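01/02/2021

Home late, writing this fast before it all goes. Feet hurt. The Brosik visit was today, finally, after Tuva moved it twice in January.

Drove out with Essam. Got lost by the feed store, of course, and came in the wrong gate. Mogens Dalsgaard met us at the door himself, no coffee, straight down the corridor to the wiring cell. He talks the way he emails – half a sentence and then he's off to the next thing. They call the cell Silten. I thought that was the company name for the first ten minutes and said so out loud, Essam kicked me.

So the job is harness leads and small boards, in and out of yellow trays. Stuff that's done by hand at our place, by people with better eyes than mine. Wires are the hard part, Mogens said, because they never lie the same way twice. Red ones, black ones, those green and yellow twisted pairs with the little white plug on the end. I kept leaning in and he kept waving me back behind the tape.
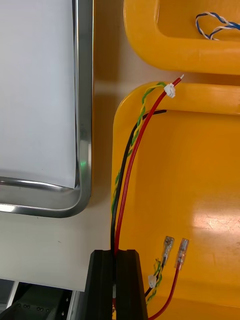

Asked him what happens when two leads are crossed over each other. He said "it thinks about it" and laughed. Wanted more of an answer then that. Lovisa Berge, who wrote most of the software, was nicer about it. Drew me a picture on the back of the visitor form, arrows everywhere. I followed maybe half. She wants 300 tries on each kind of lead before she'll put her name to anything. They're at 127 on the twisted pair. I liked her for saying the number.

Quieter than I expected. You hear the fans more than the arm. It's slow too, slower than me, but then it doesn't go to lunch.

Lunch was soup. Ansel from Vik was at our table, sore about prices, wouldn't say which ones. He'd seen the Sadeck setup last year and says it's twice the size and fussier about the trays. Ask him for that contact!! He'll forget otherwise.

After lunch, the boards. Red ones, odd shape, connectors all over. I was more nervous watching that part, keep thinking of what one of those costs us when somebody bends a pin. Essam didn't blink for 30 minutes I think.
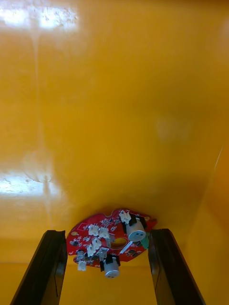

Mogens asked what I'd want changed and I went blank. Thought of it in the car naturally – the shine on those trays. Doesn't all that glare bother the camera? Ours are gray and dull and ugly, might be a plus for once. Email Lovisa about it tomorow.

Essam is sold. I'm not, not yet. Where would it even go? We'd have to lose the long bench or move the door. And I'd want to bring 2 of the line people out there before anyone signs a thing, they'd spot in five minutes what I missed all day.

Left the good pen at Brosik. Still owe Tuva the mileage. Bed.

4 comments | 2 shares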